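Every December my feed fills up with "the home robot is two years out." It was two years out when I bought my last vacuum. It was two years out when I bought the one before that. So, a thread, from someone who sweeps up at a small repair shop and does a lot of dishes.

Start with what does work. A dishwasher works. A washing machine works. Both are boxes where you bring the mess to the machine and shut the door. The machine never has to find anything.

Now the other kind. Clesutmont put out a page this month about "shop-floor tidying." Parts back on racks, bins back on shelves, bench cleared at closing. I read all of it, including the footnotes, and it's simulation from top to bottom.

I don't mind simulation. You can break a thousand virtual mugs for the price of the electricity. I mind the headline, which said the arm "tidies a workshop." It tidies a drawing of a workshop.
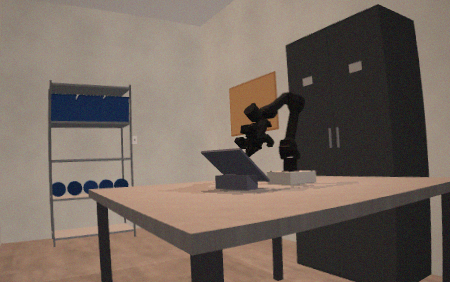

Rendered workshop: one arm on the table, bins and round things over on the rack.

Look at where the arm is and where the rack is. The arm stands on a base on the table. The rack is against the other wall. If the job is putting stuff away over there, somebody is walking it over, and at my shop that somebody is me.

Also look at the shelves. One wide blue bin or row of bins, a few round things in a line, two levels with nothing on them. I have never worked in a place with a spare shelf. Ours has extension cords, a coffee can of mixed screws and a heater we're not allowed to plug in.

The number going around is 3729 successful trials. Fine. Successful at what? Go down to the table and it's "object grasped and lifted." Lifting a thing is the first second of putting it away. I lift things all day and the bench is still a mess.

Somebody sent me the Hirkgate clip as a comeback. Real arm, real kitchen, folding a dish towel. It's a nice clip. It's also sped up, it says so in the corner, and the towel starts out flat. Mine start out in a wet knot behind the faucet.

Boutros at least publishes its failures, and I wish the rest would. Of 21 tries at loading a drying rack, it finished three. I came away trusting them more than anyone else in this thread.

My test, if anybody building these wants it: come in at closing time. Bench as we left it, lights half off, one drawer that sticks. Clear it, wipe it, don't throw out the small spring that looks like trash. No one resets the room between tries.

Batholm says it will have a unit on sale "for light household work." I asked what counts as light and got a link to the waitlist. No price, no list of chores, a nice picture of a lamp.

I'd love to be wrong about all this. My back would love it too. Until then I've got a broom, and the floor needs doing before six.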